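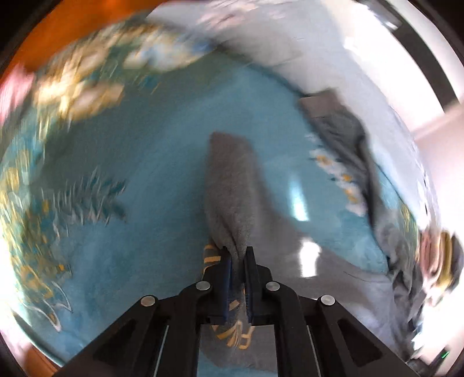 Tomos wants the fleece pieces out of the bedding batch altogether, on the grounds that they shed onto everything washed or folded with them and that the teal sheet has been carrying gray fuzz since the second round. His note was on the bench at 8:40. I agree about the shedding. I don't agree about taking them out, and the reasoning is below so we can settle it before Saturday.

**Batch as it stands**

- teal floral sheet, used as the base layer on the bed
- gray fuzzy cloth, no label, no hem tape
- gray panel with yellow lettering
- two pillowcases, plain weave (in the bag, not used today)
- Ekwueme test towel, 434 g dry

**Folding, morning**

Worked on the bed, not the bench. The bench top is too slick for the fleece and the first fold creeps before the second one is down. On the sheet the pile grips slightly and the edge stays where it is put.

The fuzzy cloth doesn't take a crease. Folded in half and pressed flat by hand for 5 seconds, it opened back up to a loose curve. Folded in thirds lengthwise and then in half, it held well enough to carry to the shelf. Thirds first, then, for anything with that much pile. Rolling is also acceptable but the rolls don't stack on the narrow shelf and two of them were on the floor when I got back from lunch.

Gathering from the middle of the cloth and lifting gives a column with all four corners hanging. Fine for moving it, useless as a start to a fold, because the corners come down in no particular order and have to be found again. Lifting at a corner is slower by a few seconds and saves the sorting afterward. Lifting at the midpoint of a short edge was the best of the three today.

The lettered panel behaves differently from the fleece. Print side in, it folds clean. Print side out, the yellow picks up lint and has to be brushed. I have changed the fold card to say print side in. Old card is in the drawer if anyone wants it.

**Shedding**

Put the fuzzy cloth through the Ustero on the short cold cycle, alone, then 23 minutes in the dryer on low. Lint from the dryer screen went into a bag and onto the small scale: 204 mg. I have nothing to compare it with because the screen was not weighed on the earlier rounds. It will be from now on. There is a column for it in the log, to the right of the load weight.

Damilola Babalola's suggestion from last September was a vinegar rinse. Not tried. I would like two more plain cycles first, otherwise we won't know which of the two did anything.

**On Tomos's point**

If the fleece comes out, what is left in the batch is all flat woven goods plus one towel, and the fold card ends up written for things that would have folded well anyway. Proposal:

1. Fleece is washed separately, always.
2. Fleece is folded last, after the pillowcases and the towel are on the shelf.
3. The sheet gets the lint roller after each session. Both sides.
4. If the screen weight hasn't dropped after the third cycle, the cloth is retired and Tomos gets his way.

**Storage**

Cenumeck bins are the wrong depth for the sheet. Folded to eighths it stands proud of the rim and the lid bows. In sixteenths it fits but the creases are hard and show up on the next spread. Left it at eighths with the lid off. The Plistura bin is deeper and has the spare curtains in it, which could go anywhere.

**Open**

- Towel not folded today. Ran out of time.
- Lint roller is down to the last few sheets. Order the wide one.
- Is the lettered panel meant to be washed cold? No label on it. Tomos Jarman entered it in the log, so ask him.
- Second plain cycle on the fuzzy cloth tomorrow, same settings, same screen.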